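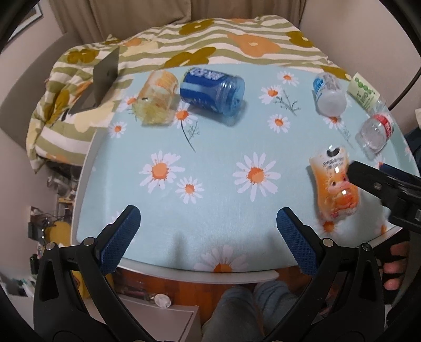
July, a little after 8 in the evening

Third evening on the drinks sorting, and I think the rules are finally settling into something another person could follow without ringing me up. To recap for anyone picking up this notebook cold: we want a short, sensible guide to what goes in which bag, written for people in small apartments who have one table and no patience. Tonight's batch went on the round table with the daisy cloth, mostly on their sides, with the green carton left standing. I like having an awkward mix like this one, with a carton, an orange can, plastic bottles and that clear plastic container with the yellow fruit-like stuff in it, since between them they raise nearly every question people have asked us so far.

The easy ones first. Cans go in the metal bag after a rinse, and I'm leaving the pull tab alone from now on. I used to twist them off and keep them in a jar (my aunt did it, so I did it), but they only end up on the floor. Rinse, drain upside down on the rack, bag.

Bottles are simple until you get to the labels. The Oltau sheet says cap off, label off, squash. The Cabral sheet, which half the building seems to have taped to the fridge, says cap on and doesn't mention labels at all. I read them both twice with a cup of tea and came away no wiser, so I asked Bautista Tapia, who has lived with both systems. His answer was to take the cap off, peel the label if it has a perforated strip, and stop fussing if it doesn't. I'm writing that down as our rule for now. Peeling a glued label with a thumbnail is miserable work and I've lost enough of my evening to it.

Cartons I want to give a whole page in the guide. Rinse, cut down one side, open it flat and let it dry before it goes anywhere near the paper. Kitchen scissors are fine. I tried the little Flenton cutter on one yesterday and it skated straight off the fold, so that's back in the drawer.

Anything with food still in it stays out of all the bags until it's been emptied. Contents to the food scraps, then a proper wash, then it can be treated like the other clear plastic. I'd like this to come first in the guide, before cans even, because one sticky cup spoils a bag that was otherwise perfectly good.

Running tally for the Prirora write-up: 1,195 items logged since we began, 89 of them set aside as doubtful. Of the doubtful ones, 29 were plastic with something left inside, so that page really does need to be good.

Still to do:

- find out whether Oltau wants loose caps bagged separately
- new bag for cartons, the old one has split at the corner
- ask Bautista to read the draft carton page
- wash the cloth, cold, and hang it inside out so the daisies don't fade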